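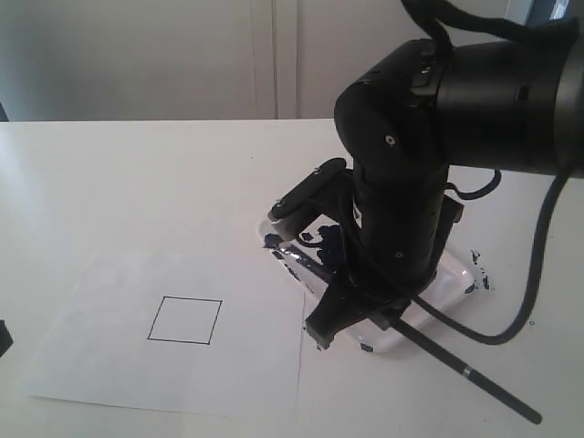
## Ticket 1988: blue paint on painting table 2

**Opened:** March 30, 2026, by Tyyne Koivisto
**Assigned to:** Ezequiel Serrano
**Site:** Larkport studio
**Status:** open, waiting on parts

**Problem**

Navy paint is getting onto the tabletop to the right of the tray. Small splatters near the right rim, plus a spot by the bottom edge. The paper with the black outlined square is to the left of the tray. Tyyne wants the table kept clean because the next class uses it for ink work.

**Checks**

1. Looked at the tray itself. Rim and corners felt sound, no cracks. The inside corners are rounded and the wall slopes down to the floor, so a loaded brush slides up it easily.

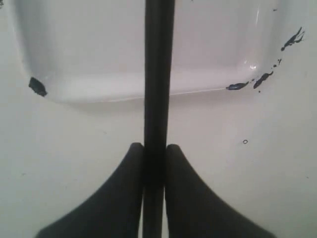
*Tray wall and front lip, white plastic, with a highlight on the right side.*

2. Swapped the tray for a spare from the Kasteo box. Same model, same result. Put the first one back.

3. Tried less paint. Gladys Arango cut the amount by half and the spots got smaller but did not stop. She thinks the paint is too thin - it came from the July batch, shelf 31.

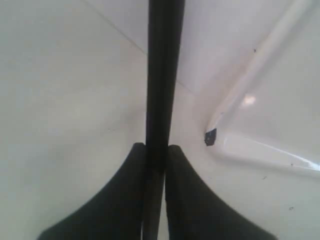
*White surfaces close up, molded ridge on the right.*

4. Checked the brush. The long one with the black handle and silver metal band holds a lot of paint. Wiping it on the rim before lifting helped. Wiping it on the side nearest the paper helped more.

5. Wiped the tabletop with a damp cloth and started over with a clean surface. 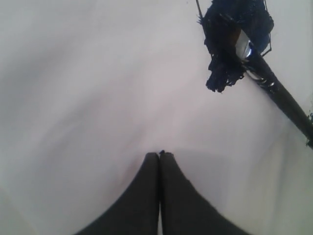
Dried spots needed a second pass with soap. Do not use the scraper, it marks the top.

**For now**

- Wipe the brush on the left rim, then go to the paper.
- Keep the tray close to the sheet.
- Use the thicker paint from shelf 33.

**Still to do**

Perla Alvarado has asked for a deeper tray. Ticket stays open until it has been tried on this table.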